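Tremadton bedside table, round, light oak finish

The Tremadton is a small round bedside table with an open shelf underneath. It was drawn up for hotel rooms and guest rooms where the gap between the bed and the wall is narrow and people walk past it in the dark. The edge of the top is curved all the way around, so there is no corner to catch a hip or a suitcase on.

**Where it fits**

Most rooms we supply have a wall switch or an outlet next to the bed. The round top leaves a little space behind it on both sides, and a plug can be reached without pulling the table out. Stand it with the open side of the shelf toward the room. It can go on either side of the bed – there is no left or right version.

The top is sized for a room phone, a glass of water and a book. A desk phone with a corded handset should go toward the back, near the wall, with the cord in front of the base or looped beside it.
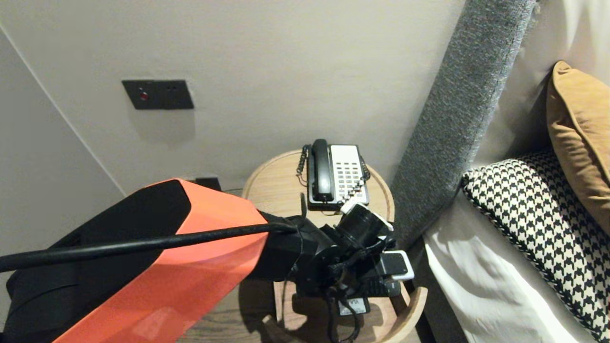
Brandão wrote back after a season with the table that the phone stays put better than it did on their old square ones, but that guests kept leaving chargers on the shelf and housekeeping would like a version with a shallow lip. We don't make one at present. A felt tray for the shelf is listed under accessories and does much the same job.

**Finish**

The light oak grain goes with beige, off-white and gray walls. Grain and tone vary a little from piece to piece. If you're adding to a room you furnished earlier, send us the order number and we will try to match from the nearest batch. We can't promise an exact match on orders placed more than a year apart.

**Ordering**

- Item number: 779
- Sold singly or in cartons of two
- Contract price from 13 cartons
- Felt shelf tray sold separately
- Spare floor pads, pack of eight, sold separately

Tables leave the Fallotgate warehouse assembled and wrapped. Single tables go by parcel carrier. Orders of more than 200 tables are delivered in stages, and we'll ask for a floor plan or a room list so that each delivery matches the floors you have ready. Our largest order so far was some 216 tables for one building, and that took three deliveries.

**Care**

Wipe the top with a soft cloth and plain water, then dry it. For sticky marks use a drop of dish soap. Don't use scouring pads, bleach or furniture polish with silicone in it. Water left under a glass overnight can mark the surface, so put out coasters if the room has a carafe.

Check the floor pads when you turn the mattress. A worn pad makes the table rock, and on a hard floor it will leave scratches.

**Goes with**

The Clallex headboard panel and the Clallex luggage bench come in the same light oak finish. Both are ordered separately and have a longer lead time than the table – allow an extra two weeks, or three in August when the workshop runs short shifts.

**Returns**

Unused tables can be sent back within 30 days in the original wrap. Report shipping damage within two working days, with a photo of the carton and one of the mark.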